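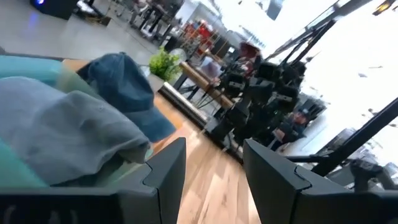
By Kwame Addo and Yaowalak Sombatkul
Last revised 2023-06-01

Teaching by demonstration

Teaching by demonstration is the name given to a family of methods in which a robot picks up a task from a person who carries it out through the robot, or with it, several times over. The person may take hold of the arm and lead it by hand, or may sit or stand a little way off and steer it with a pair of controls. Either way the machine keeps a record of where its joints were, what its fingers were doing and what its cameras saw, and a program is later fitted to that record so that the robot can have a go by itself.

Leading by hand

The older of the two approaches, and still the friendliest for a newcomer, is to put the arm into a slack mode and simply move it. You feel the weight of it, you feel when the fingers touch the table, and most people get the hang of it in an afternoon. The drawback is that your own hands and sleeves tend to wander into the camera's view, and a program can learn to lean on them. Two-armed jobs are also awkward to lead this way – smoothing out a shirt, say, when each arm wants a hand of its own and you would dearly like a third for the collar.

Remote control

In remote control the operator holds a smaller copy of the arm, or a handset, and the robot follows. The Jostik pair of hand controls, put together at the Haststead workshop by Stamatia Koutsoukos, is a good plain case of the type: one trigger closes the fingers, and a thumb switch pauses the recording. Operators generally need longer to settle in, as there is little or no sense of touch, and they learn to judge contact by eye. A view from close to the fingers helps a great deal with soft goods. A folded cloth or a baseball cap seen from just beyond the fingertips tells the operator far more about where to pinch than the same things seen from across the room.

Working with clothes and cloth

Fabric has long been a favourite subject, and a stubborn one. A cap has a stiff brim which gives the fingers something definite to hold, and it is often among the first items offered to a new operator. A folded cloth has no such handle, and if it is lifted by the top layer alone it will come undone on the way up. Ketsara Inthanon, who wrote the Haststead handbook, asks her operators to slow down over the last part of the approach and to let a poor grasp stay in the record, provided they go back and put it right. Those small recoveries are dear to the people who train the programs, and you will find them fussing over them like gardeners with seedlings!

How much is enough

There is no settled figure. The Paisan set, gathered at Haststead under Yupin Rattanakul, holds 671 demonstrations of picking up and laying down everyday clothing, of which over 400 were made by remote control. A single narrow task, with the items always starting in much the same spot, may need only 20. Changing the light or the height of the surface puts the number up again, and large windows are a well-known nuisance, as a strong glare can wash out a good part of what the camera records.

Keeping the record tidy

Each demonstration is usually given a short written label, such as "pick up the cap", and watched through once before it is kept. The Wonow labelling guide, used with the Paisan set, allows 70 characters for the label and asks for the item to be named before its colour. Opinions differ on whether the labels should be written by the operator or by somebody who was not at the controls.

See also: Hand-guided arms; Grippers; Remote handling; Soft goods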